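3.2 What people keep, and why

I went into this part of the study expecting to hear about money. Cường Hứa and I had written a whole block of interview prompts on resale prices, and I'm a little embarrassed by how few people wanted to talk about them! Of the 149 households that let us poke around in their closets and garages, most had at least one computer they no longer turned on, and when I asked what it was worth I mostly got a shrug.

What they did want to talk about was what might still be on it. One retired bookkeeper in Olvera kept a desktop under her sewing table for the sake of her late husband's recipes (she was fairly sure they were on there, though she hadn't looked). A father of two in Kungate told me he'd "get to it in April," and then his daughter said from the next room that he'd told her the same thing the year before. We coded both of these as memory keeping in our scheme, but the second one could just as well go under postponement, and Cường and I went back and forth on it for longer than I'd like to admit. In the end we let an interview carry 2 codes.

Age mattered less than I'd guessed. Machines bought before 2000 were kept for pretty much the same reasons as newer ones, except that their owners were more likely to call them "the old one" with some fondness. Laptops were different. They slide into a drawer and drop out of family conversation, while a tower takes up floor space and somebody has to keep moving it to vacuum.

Sun-ja Seol, who ran the Bondura interviews, noticed something I'd missed completely. People who had opened up a computer at some point, even once, talked about it in pieces. They'd say the memory was still good, or that a cousin could use the case. People who had never taken the side panel off talked about the whole box, and for them it was either alive or dead. That split shows up all through our transcripts, and I think it helps explain who gives parts away and who leaves the thing in the garage. An opened desktop (Figure 4) gives you a lot of separate things to have an opinion about.

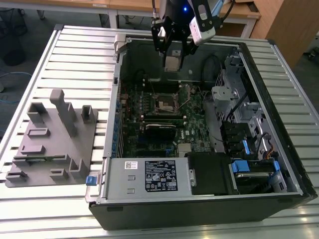

Figure 4. Desktop tower with the side panel off. The CPU socket is empty; a memory module is still in its slot.

I should say that the Erus sample leans toward homeowners with storage, so I wouldn't stretch any of this to people in small apartments. Sun-ja wants to go back and talk to renters, and I'm all for it. Section 3.3 picks up with the households that did let a machine go and where they took it.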